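Frequently Asked Questions
Steltow Community Mail Room and Parcel Desk
Last updated Aug 17, 2020

Who can rent a mailbox?
Anyone 18 or older with two forms of ID, one of which must have a photo. You do not have to live in Steltow. Businesses can rent a box too, but the person who signs the form is the one we hold responsible for it.

What does it cost?
A small box is $54 for six months. A large box is $170 for the year. Large boxes are not offered on a six-month term. The key deposit is $20 and you get it back when you return both keys.

Do I get a real street address?
Yes. Your mail is addressed to our street number, followed by your box number. Please use "Box" or "Unit" and leave out "PO Box." Some carriers will refuse a delivery marked PO Box even when the street is right.

How many people can share one box?
Up to four names on a small box and six on a large one. Each adult has to be listed on the form. Mail for a name we don't have on file goes back to the sender after five business days.

When is mail sorted?
Letters are usually in the boxes by 11 a.m. Parcels take longer, especially in December, when the back shelves fill up and we sort in two shifts. If tracking says your parcel was delivered this morning, please wait until after 2 p.m. before asking at the desk.

Will you text me when something arrives?
For parcels, yes. For letters, no. Text messages come from the Peralach system and you can't reply to them. If you changed your phone number, tell the desk in person or call.

How long will you hold a parcel?
20 days at no charge. After that it is $1 a day. We hold letters for as long as your box is paid up.

Can somebody else pick up for me?
Yes, if you have added them to your pickup list. They need their own photo ID. A text from you on their phone is not enough, and the desk staff can't make exceptions - please don't ask them to.

Do you sell packing supplies?
We carry three sizes of carton, padded mailers, flat document mailers, tape and labels. We don't stock tubes at the moment. You can also bring your own materials and use the packing table by the window for free.
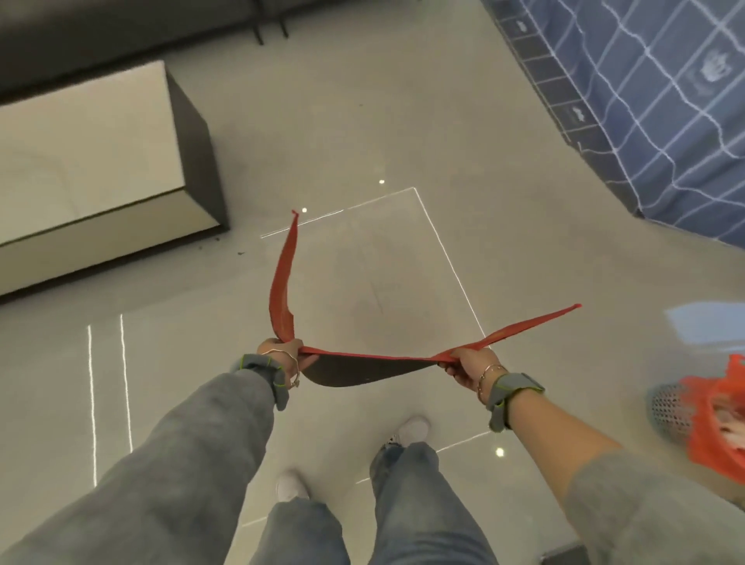 Can I reuse an old box or mailer?
Yes, as long as it closes properly and holds its shape. Cover or black out every old label and barcode. A leftover barcode is the most common reason a parcel from our desk ends up back at our desk.

What can't I send?
Fireworks, fuel, loose lithium batteries, and anything leaking. Perfume and nail polish can go by ground only. Remzi Karabulut at the desk keeps the current list and can check an item for you before you pack it.

Do you forward mail?
We do. Forwarding is once a week, and you pay the postage plus $3 for each bundle. Set it up at least three days before you leave.

I lost my key. What now?
Come in with ID. A replacement is $12 and is normally ready the next business day. Until then we can hand you your mail at the counter.

Who do I contact about a bill or a complaint?
Write to Pongsak Duangkaew, office manager, care of the front desk. Include your box number and a phone number where he can reach you during the day.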